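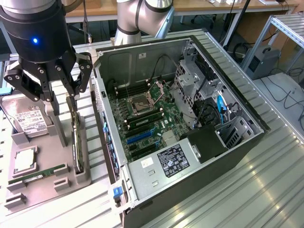
Buying a used computer was a mistake she would not make twice, Shanthi Dissanayake told me, and then she described the three she has bought since. The first had a bad drive. The other three still run.

The secondhand computer trade has grown up a good deal. Ten years ago it was mostly classified ads and cash in a parking lot. Today stores like Orlandini sell old office machines with a 100-day return period and a printed list of what was checked. I bought one there in May for $371. The same model, bought new by a business, had cost $1,036.

Most of these machines come off leases. A company replaces its desktops on a schedule, whether they are worn out or not, and the old ones go out by the pallet. Ollden, a wholesaler, had 778 of them listed on the morning I called.

Kwan-ho Hsiao grades them there. An A has no marks. A B has scratches you would notice. A C works, but the case is dented or a cover is missing, and Hsiao says those are the best value for anyone who keeps the computer under a desk. 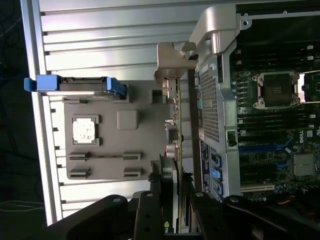

The grade covers looks only, so buyers still need to ask about the parts inside. Ask how many hours the drive has run. Ask if the memory can be added to later, and whether the power supply comes in the box. My seller forgot mine, and it took nine days to arrive.

Software is the other cost. Some sellers include a licensed operating system and some ship a blank drive. Hukov, a small shop that sells only online, charges extra to set one up and says so at the bottom of the page in gray type.

Dissanayake buys from a store she can drive to. She takes a monitor cable with her and asks them to turn the computer on at the counter before she pays.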